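Sharing the Table: How Students in One Residence Decide What to Cook Together

Project report, Introduction to Social Research
Delia Benítez

1. Why I chose this subject

When I moved into the Rezende residence, I knew how to cook four dishes and I expected to cook them alone. In my family the kitchen belongs to my grandmother and the rest of us come when we are called. In the residence there is a shared kitchen on every floor, and already in the first week I noticed that some people ate together every evening and other people never did. I wanted to understand how this happens. Who proposes a common meal? Who pays? Who washes the dishes, and what happens when somebody does not wash them?

My teacher advised me to make the question smaller, and this was good advice. The final question of the project is: how do students on the same floor arrange shared meals, and what makes them stop?

2. What other people have written

I read less than I planned. Most texts that I found about eating together speak about families, or about workers in a canteen. They agree that people who eat together feel closer, but they do not say much about people who did not choose each other. A residence floor is a group made by the housing office. I think this is an important difference, and it is the reason I decided to do interviews and not only a questionnaire.

3. Method

The residence has six floors in use. I sent a short questionnaire to all of them through the notice group, and 44 students answered. After this I made interviews with eight students. Two of them live on my own floor, so they are also my neighbors, and I will come back to this problem in the last section.

The interviews took place in the kitchens, usually after 9 p.m., when the cooking was finished. I did not record the sound. I wrote notes by hand and typed them the same night. When a sentence was especially clear I asked the person to repeat it slowly so that I could write it exactly. Names of students are changed to letters.

I also kept a diary of our own kitchen in October. In it I wrote who cooked, what they cooked and who ate, but not how much they ate, because it felt impolite to me.

4. What I found

4.1 How a shared meal begins

Before I started I believed that shared meals begin with a plan. In the interviews almost every story begins with too much food. Student A bought a large bag of rice at Clultivetti, the discount market behind the tram stop, because the small bag cost nearly the same. Student C received a box of vegetables from her parents and could not finish it. They offered food to whoever was in the kitchen, and the other person felt that she should give something back. After some weeks this became a habit, and only later somebody made rules.

Student F described it in this way: "First I gave him soup because I had soup. Then he gave me bread. Then we were a group and I had to cook on my evening even if I was tired."

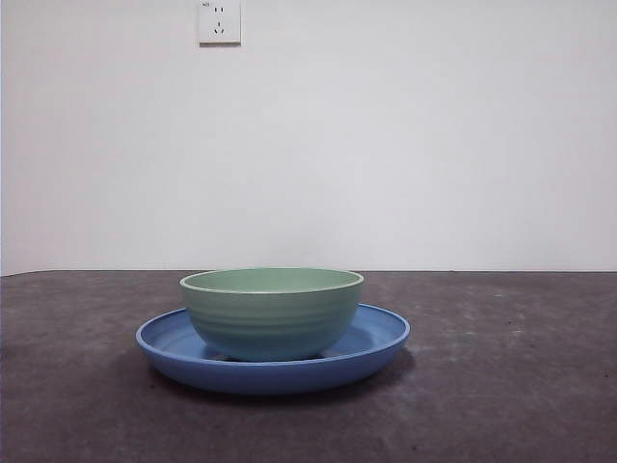
4.2 The question of dishes

Arguments about dishes appear in every interview except one. The residence gives each kitchen a set of pots, but plates and bowls belong to the students, so it is important to know which object belongs to which person. On most floors nobody writes a name on anything. People recognize things by color, and they speak about the color as if it were the person. If a green bowl is standing on a blue plate, like in the photo, students would say that one neighbor has left her things on top of another neighbor's things, and they would know which door to knock on. Student B told me that he bought only yellow dishes for this reason, after he lost three white plates in one semester. White is the worst color to own in a shared kitchen, because everybody has it.

The groups that lasted long had a simple rule about washing. In most of them, the person who cooks does not wash. Student D's group tried a table of turns on paper, and it worked until the exam period. After this the paper stayed on the refrigerator but no one followed it, and she said that seeing it there made her more angry than the dirty pots.

4.3 Money

Money was less difficult than I expected. Two groups use Ultell, an app for dividing costs, and they are satisfied with it. The other groups do not calculate. Student G explained that calculating would be unfriendly, but later in the same interview she told me exactly what each person had bought last month. I think that people do count, and they prefer not to show it.

One group put a jar in the cupboard for oil, salt and spices. Everybody adds coins when they remember. The jar was mentioned with a lot of affection, also by students who admitted that they forget.

4.4 Why the meals stop

From the answers I can see different reasons. Timetables change at the new semester and people come home at different hours. Somebody begins a diet or stops eating meat, and the others do not want to change their dishes. Somebody finds a partner and eats in another place. Only one group stopped because of a real quarrel, which was about a burned pan – the owner wanted a new pan and the others wanted to clean it.

In the questionnaire I also asked if students would like to start again. Many wrote yes, but they were waiting for another person to invite them.

5. Problems of this project

The biggest problem is that I am a neighbor and a researcher at the same time. On my floor people began to wash their dishes faster when they saw my notebook. Student H asked me if her answers would be given to the Cillance company, which manages the building. I promised that they would not, but I am not sure that she spoke freely after that.

Also, students who never eat with others probably did not answer my questionnaire. I know one of them from the elevator and he told me politely that the subject was not for him. His opinion would have been useful.

6. What I would do next

I would like to repeat the interviews in the spring with the same eight students and see which groups still exist. I would also ask about breakfast. I forgot breakfast completely, and two people told me at the end of the interview that it is the only meal they share.

I thank all the students who answered, and Student C also for the pumpkins.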